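Bench gallery, paper and aerosol work. Page updated Oct 4, 2024.

This page covers the white worktop in the Skerketti print room, and the two things most often set out on it: plain paper and aerosol cans. It is meant for people who book the bench and want to know how it is laid out before they arrive. The worktop is for sorting, stacking and checking only. Spraying is done in the Prira booth, two doors along - no can is discharged at the bench.

## Worktop, paper and can

Captions run in page order.

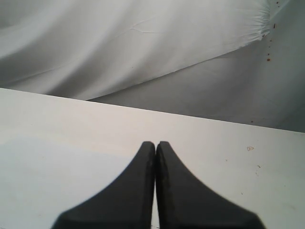

Worktop surface, white, with a straight far edge. There are a few small brown marks on the top.
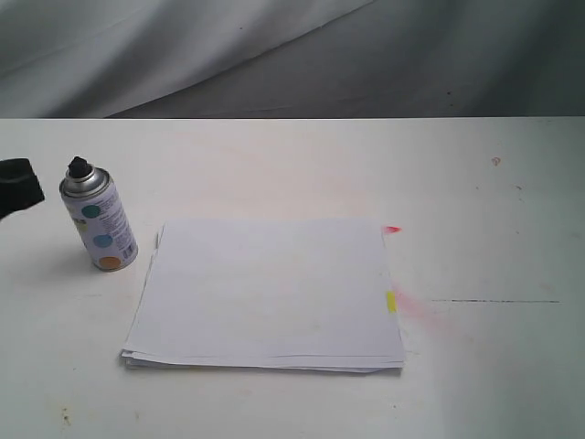
Blank white sheets stacked with the long side running left to right, edges not yet squared. The can stands upright to the left of the stack, with bare table between the two.
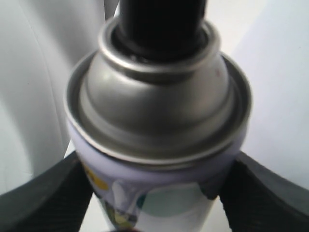
Top of the can: black nozzle, silver collar, domed shoulder and wide rolled rim. The label starts with a pale lavender band under the rim.

## Notes on paper

Stacks are kept to 200 sheets or fewer. Above that the lower sheets drag when the pile is squared, and the corners mark. Square the long side first against the steel rule, then the short side. Paper for the Hattori folders is stored flat on shelf 7 and should go back there at the end of a session, even if the packet is open.

Sheets with a bent corner go in the test tray. They are still good for colour trials.

## Notes on cans

- Stand cans upright, clear of the paper.
- Check the collar and the nozzle base for dried paint before a can goes to the booth.
- Wipe the rim with a dry cloth. Solvent lifts the label print.
- Leave the label facing out on the shelf so the colour dots can be read.

Cans are logged by label in the Weluser book, with the date opened. The store holds up to 600 cans and was last counted in February.

## Cleaning the top

Use a damp cloth, then a dry one. Small brown marks that stay after wiping can be left - do not scrape them. The surface scratches easily, and a scratch shows through thin paper when it is drawn on.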